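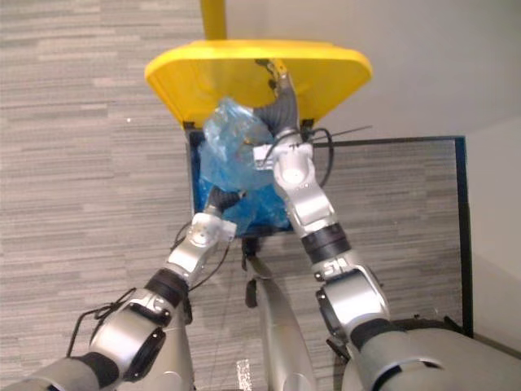

Search this site Go

Who Said That? How Quotations Get Lost

Last updated: 28th December

A quotation is a bit of somebody else's talking that you borrow and promise to give back in the same condition. You put it between two little pairs of marks, and you say whose it was. Grown-ups are very strict about this at school and then forget it completely when they print mugs.

Suppose a baker called Walter Ñahui once said, "I never trust a quiet oven." It's a good line. His neighbor repeats it at dinner, and her cousin repeats it at work, with a small improvement. Five tellings later it has become "Never trust a quiet man," and it belongs to a general.

Poor Walter. He doesn't even get the mug.

Why famous people get all the good ones

Famous people are like magnets for sentences. If you hear a clever saying and can't remember where it came from, your brain hands it to the cleverest person it can think of. Usually this is someone with a beard who has been dead long enough not to complain.

In the town of Norstead there is a stone bench with a saying carved on it: "A short road is still a road." The name underneath is Reijo Saarinen, a poet. Jummai Idahosa, a librarian, went looking for the line in his books. She read all four of them, including the one about eels. It wasn't there. She found it in an old newspaper from the next town, Skostitz, in an advertisement for boots, printed when the poet was almost 5 years old.

The bench still says Reijo Saarinen. Stone is hard to edit. 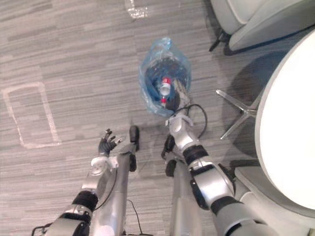
How to check a quotation

Look for the place as well as the name. "Hertta Partanen" tells you very little. "Hertta Partanen, Letters from Poven, page 64" tells you where to go and look, and then you have to go and look.

Read the sentences on both sides. Hertta wrote, "Cats are wicked, my aunt used to say, and she was wrong about everything." Snip it in the right spot and you have "Cats are wicked," by Hertta Partanen, who owned several and would be furious.

Watch out for the three dots (...). They mean that some words were taken out. Sometimes the words were dull. Sometimes one of them was "not."

Listen for odd words. If a queen from long ago seems to be talking about screen time, be suspicious.

What if you can't find out?

Then write "unknown." It looks a bit bare on a poster, but it's true, and Unknown has said some excellent things over the years.

Get a new explainer every month! Enter your email to join our newsletter. Ask a grown-up first.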